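Folding cell – fault review, Britbridge site
12th September

Present: Margus Grīnberga (chair), Obed Tetteh, Abena Yakubu, Kobina Agbeko (mins). Apologies: Dirk Verbruggen.

1. Last minutes. Agreed. Cable clips still not ordered, carry over.

2. Left arm fault. Obed went through the log. Left gripper did not open on release, arm carried on to its next position with the sleeve still held. Right arm holding at the same time so the garment was pulled tight between them. Force limit should of tripped at once, took around 20 seconds. Obed hit the stop. No one hurt. One seam gone at the shoulder, jacket written off.

Abena asked why the limit was slow. Obed: threshold was raised for the heavy coats and never put back. Margus not happy, wants any change to limits written in the book and signed by 2 people. 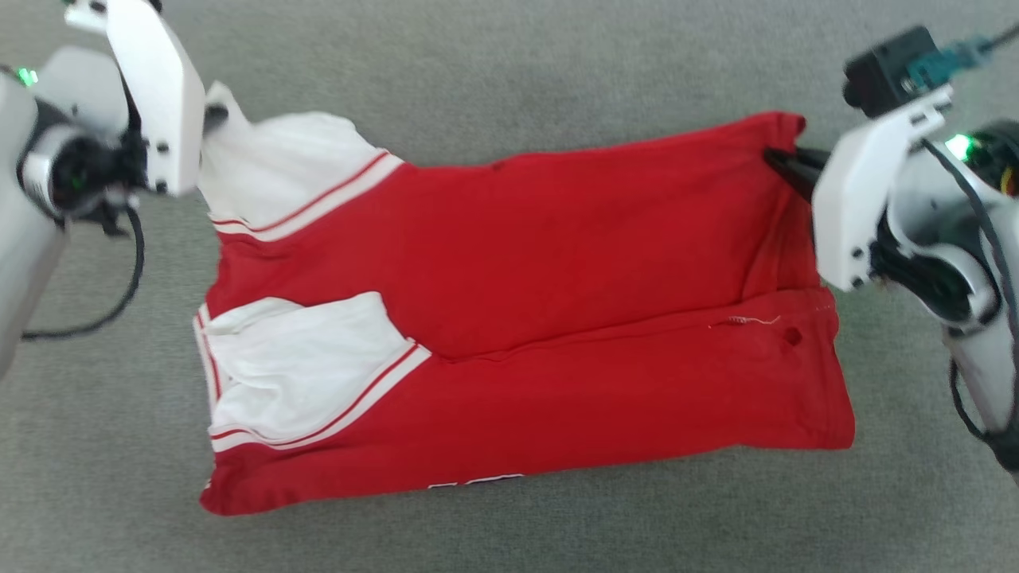

Photo: A. Yakubu / Dokska

Jacket job discussed. Both arms have hold of the garment at once, left on a sleeve cuff, right on a corner of the body, so any failed release there ends in a pull. Abena: cable on the left arm hangs in a loop down towards the floor, wants it clipped back before it snags. Agreed, see item 1.

3. Cause. Not settled. Obed thinks sticky finger, Abena thinks the open command got lost. Tesden have been sent the log, no reply yet. Obed to run 8 releases on each arm with scrap cloth and note any slow ones.

4. Restart. Not until limit is reset and stop button tested. Half speed for the first week. Nobody to reach in between the arms to straighten cloth, even when paused. Kobina to redo the sign, old one is unreadble.

5. AOB. Dirk's query on spare fingers held over to November.

Actions: limit reset – Obed. Book – Margus. Clips – Abena. Sign – Kobina.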